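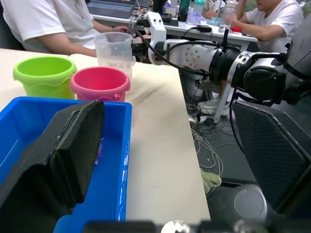 The blue tray with its shallow layer of water, and the pink and lime-green buckets behind it.

Water Play Indoors - Our Gallery
Posted Nov 28, 2009

Welcome, and thank you for stopping by! Every winter we get letters asking what on earth a person can do with sand buckets once the beach is months away, and every winter we say the same thing, which is to bring them inside and put them on a table. The Okafor Room has been home to our water table mornings for 4 years now, and we have grown very fond of the whole business - the pouring, the scooping, the towels over every radiator, the small puddles that turn up in places you would swear no water could reach.

We started this page as a sort of scrapbook and it has become the thing people ask us for most, so we try to keep it going even when the rest of the site is gathering dust. The lines below go with the picture at the top, and after them come a few notes from the Varberg shelf, where we keep all the bits and pieces. Please take your time and have a wander.

The tray
A plain blue rectangle, and still my favorite thing we own for this. You really don't need much water in it. A shallow layer is plenty for a first go, and it makes carrying the tray to the sink a much happier trip (ask me how I know!).

The little purple one
Sitting partly under the water near the middle of the tray. Small things are the best things for this kind of play, I think, as long as the children are past the age of tasting everything. Something half in and half out of the water gets far more attention than anything that simply sinks.

The buckets
Lime green on the left, with that wavy scalloped rim, and pink beside it with the small lug on its side for the handle. A wavy rim is lovely for pouring practice, as the water tends to pick its own way out and everybody has to guess where it will go.

The measuring jug
Clear plastic, with a handle, and partly filled. A clear jug earns its place ten times over. Children who have no interest at all in numbers will crouch down and squint at a water line for ages, and then tip it all out and begin again.

The table
Cream-white, and easy to wipe. We had a darker one before this and it showed every single drip mark, so I was not sorry to see it go to the Zullura play barn, where I hear it is now covered in clay and very content.

From the shelf
Our collection has reached 80 pieces, counting the funnels and the odd lids, and we would dearly love to make it 100 by the end of January. Cups, scoops, old sieves, soap dishes, anything plastic with no sharp edges will find a good home. The Flumico pouring set is out on loan just now and there is a list for it, so do put your name down if you would like a turn.

Each morning has room for 16 children and a grown-up for each of them. Bring a towel and a spare pair of socks - two pairs if your little one is the enthusiastic kind. Aprons are on the hooks by the door, the small ones on the lower row.

More pictures will go up after the holidays, once I have sorted through them all.

Back to all galleries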